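Olerham cookery nights are back, and they've got a new home

If you've been missing the Saturday cookery nights in Olerham, I have very good news for you. They're coming back in February, and this time they'll be in the old Mahrous bakery on the corner by the bus stop, the one that's had paper over its windows for as long as I've been writing this page.

I popped in at the weekend to have a nose round (and, all right, because I'd been promised a cup of tea) and I came away properly excited. The shop counter has gone, the floor has been levelled and there's a great big table down the middle of the room that I'm told came out of a school. It still smells ever so slightly of bread in there, or maybe I just wanted it to.

Radwa Hamdy is running things again. Those of you who came to the old sessions at the church hall will remember her lentil soup, and I've been asked by at least three readers whether it's on the list. It is! It's the very first night, along with flatbreads, and you'll take a tub of soup home with you if you remember to bring a tub.

"The hall was lovely but we had one cooker and a queue," Radwa told me. "People spent half the evening standing about holding onions. I want everyone to get their hands on a pan before the first half hour is up."

So there'll be places for 18 people each week, working in pairs, and the evening runs from six until half past eight. It's £8 a head with all the ingredients thrown in, which I think is a bargain when you look at what a takeaway costs now. Under-16s can come along with a grown-up but they do need their own place booked.

The kitchen side is still being fitted, so I can't tell you what it's like to cook in yet. Mostafa El-Sayed, who is doing the fitting with his brother-in-law, was up a ladder when I called and had strong views on extractor fans. He says you want one that's as wide as you can manage, and set at a height where a tall person won't bang their head on it when they lean over to stir. He also says everybody leaves choosing it until last and then wishes they hadn't. I went home and looked at mine, and I'm afraid he has a point.

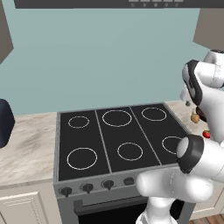 A computer-drawn kitchen with a long dark hood above a black-topped electric range.

The plan is for electric cookers all the way along, which caused a bit of grumbling when it was first mentioned. I was one of the grumblers, I'll admit. I learned on gas and I like to see a flame. But Radwa pointed out that most of the flats going up behind the station haven't got gas at all, and a lot of the people signing up live in them, so it makes sense to teach on what they've got at home. She's doing a whole session on it later in the run, all about getting to know how long your rings take to heat up and cool down again. I've burnt enough rice to know I should be at that one.

Now, the teachers. Radwa is doing the first two nights and then handing over to Titilayo Haruna for jollof rice and fried plantain, which I expect will fill up fastest of the lot. After her it's Brahim El Khatib with a slow vegetable stew and a lesson in sharpening knives (bring your own, wrapped up well in a tea towel please, especially if you're coming on the bus). Taha Fawzy finishes things off with puddings. He wouldn't tell me which puddings. I did ask, twice.

There's a bit of help with money too. Bindus, the greengrocer on the High Street, is supplying the veg at cost, and there are two free places every week for anyone who's finding things tight. You don't have to fill in a form or explain yourself, just have a quiet word with Radwa or leave your name at the shop.

A few of you have written to ask about parking. There isn't any outside, I'm sorry to say, and the yard at the back is needed for deliveries. The Jornby Road car park is free after five and it's only a short walk down the hill. The 17 bus stops right at the door, and the last one back goes well after the washing-up is done. The front step has been taken out and there's a ramp now, so wheelchairs and pushchairs can come straight in from the pavement.

Booking opens on Saturday at ten in the morning, at Bindus or by ringing the number on the bakery door. They can't take names before then, so please don't go pestering the lads behind the till, they've got enough to do! If you miss out, ask to go on the waiting list, as people always drop out when the weather turns nasty.

I've got my apron washed and ironed already. If you see me there, come and say hello, and do bring a spare tub, as I'm bound to forget mine.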